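The bun problem

10 Dec 2021

I have been trying to make steamed buns since the clocks went back, and until this week the best thing you could say about them was that they were hot.

It started with Hiếu Phùng, who brought a bag of pork ones to work and let me have two. By the time I got home I had decided I was a person who made buns. I have been a person who made sourdough, and a person who made kimchi, and there is still a jar at the back of the fridge from that second one which Emmett refuses to discuss.

The first batch went into a bamboo steamer over my largest saucepan. The saucepan was slightly too small for the steamer, so the whole thing sat up there like a hat on a toddler and let the steam out at one side. Half the buns were cooked. The other half were warm. I ate the warm ones as well, standing up, and regretted it through most of the evening.

The second batch I forgot about. I had gone to look for the good scissors and found a box of old letters instead, and the pan boiled dry. Bamboo, when it scorches, smells like a bonfire in a library. The buns had taken on the flavour quite thoroughly. Gwendolyn Abernathy from upstairs knocked to ask if everything was all right, and I offered her one, and she said she had just eaten.

So I gave in and moved on to an electric steamer. I had always filed these alongside egg boilers and heated towel rails, as things for people with more cupboards than me. I take it all back. You put water in, you set it going, and it gets on with it while you wander off to look for scissors.

Pleating is another matter. Every video shows a woman with lovely nails turning the dough with one hand and pinching with the other, and in four seconds there is a bun with a perfect swirl on top. Mine took closer to three minutes each and looked like something tied up by a nervous parcel clerk. Antonina Bondarchuk, who has made dumplings all her life and is therefore insufferable, told me to roll the edges thinner than the middle and stop apologising to the dough. Both helped.
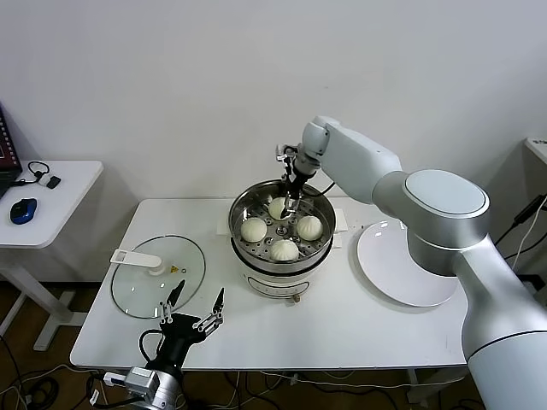

Spacing was my other great discovery. I used to pack them in shoulder to shoulder, on the grounds that I was hungry, and they swelled into one large bun with several opinions. Four to a basket is plenty, set out round the edge with the middle left clear, and then each one keeps its pleats and comes away without taking a piece of its neighbour along. Have the plate out next to the pot before you lift anything, and put the lid down somewhere you won't lean on it. A folded cloth on the table is worth having too – I have been mopping up drips with my sleeve for weeks, like an animal.

For anyone who wants to join in, I steam mine for 15 minutes and then leave the lid on for another 3 with the heat off. Whip it off straight away and they can collapse in front of you, which is hard not to take personally. The pork filling wants more ginger than you think. The red bean one I bought in a tin, and I'm not sorry.

Emmett has asked if we might have toast this weekend. I've got dough proving in the airing cupboard, so he'll have to wait until Monday.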